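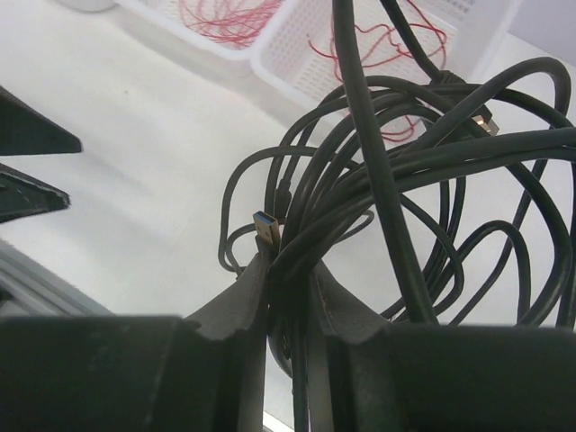
I'm trying to teach our two-arm setup to sort cables into baskets, and I'm stuck on what counts as a good example to keep. I've recorded around 200 runs so far by driving the arms myself, and the trained policy still grabs at the pile and kind of freezes. My guess is it's the grasps. A lot of them look like this one, where the fingers have a whole wad of black cable pinched instead of a single cord, and there's a USB plug with a blue insert sitting right above the grip that I could have gone for. Do I throw those runs out? Keep them and fix the grab halfway through? I really don't want to start over (my wrists are killing me!).
Wilfredo Lagman
5 September 2021

Erlinda Castillo
Don't toss them yet! We went through the same thing with rope at Petridis and I deleted way too much. A bad grab followed by a clean let-go and a second try is good stuff, it's how the thing learns to get out of trouble. What I'd dump is any run where you grabbed a wad and then just dropped the whole wad in a basket, unless that's what you want it to do.
Also, look at your starting layouts. Our side view was a lot like this:

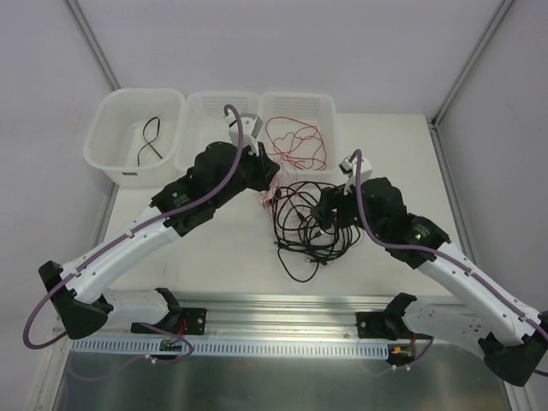 Photo: Cirnport bench notes

Black pile in the middle, an arm on each side, baskets along the back, red wires in the right-hand one. If every run you have begins with the heap in that same spot, the policy is mostly learning the spot. Shove the pile somewhere new each time, swap the baskets around, and record 10 runs per layout before you change it again. And go slower near the pile. I was whipping the arms around and half my grasps were a blur on the wrist camera.

Gutetti
just get more data, 200 is nothing for cables

Uleo
Agree with Erlinda on the retries. I'd add a tag to each run, "single" or "clump", then train once with the clumps and once without. Takes an extra evening but then you know. Check that your two wrist cameras are in sync too, mine were off and I blamed my driving for all of April.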